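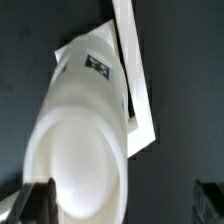
A white cylindrical object with an open rim, on a dark gray surface.

Care of White and Light-Colored Tableware

The Flatmont Household Service issues the following guidance to residents of furnished apartments. It applies to glazed ceramic, porcelain and hard plastic items. Unglazed pottery and antique pieces should be cleaned according to the advice of the seller.

Daily washing

Wash cups, bowls and jars as soon as possible after use. Coffee, tea, tomato and curry leave marks that become harder to remove overnight. Use warm water, a small amount of dish soap and a soft sponge. Steel wool and scouring pads should not be used on any glazed surface — the scratches they leave will hold stains.

Rinse thoroughly and dry with a clean towel. In areas with hard water, including Nadlow and the upper part of Grikau, air drying may leave a chalky film on the rim and inside the base.

Tea and coffee stains

Place 2 teaspoons of baking soda in the item and add enough water to form a paste. Spread the paste over the stained area with a damp cloth, leave it for 44 minutes, then rub gently in circles and rinse. Heavy stains may need a second treatment. Residents who have used the older method of salt and lemon juice may continue to do so, except on pieces with metallic trim.

Gray marks from cutlery

Fine gray lines inside bowls and on plates are usually metal left behind by knives and spoons. A mild cream cleanser will remove most of them. Test it first on the underside.

Mineral film

Mix 200 milliliters of white vinegar with an equal amount of warm water. Soak the item until the film loosens, then wash as usual. Vinegar must never be combined with bleach or with any product containing bleach.

Odors in jars and storage containers

Wash the container and leave it open to the air for a full day. If an odor remains, fill it with warm water and a spoonful of baking soda and let it stand overnight. Lids and rubber seals should be washed separately and stored off the container.

Storage

Stack no more than 4 bowls together, with a paper towel between each. Cups should stand upright in a single layer; hanging them by the handle places strain on the joint. Shelf liners of the ribbed type sold at the Gunawan hardware counter are suitable for all kitchen cabinets in the apartments.

Chipped items

Chipped or cracked pieces should not be used for food. Wrap them in newspaper before placing them in the general waste bin. Ceramics are not accepted in the glass recycling containers at Grikau or Nadlow.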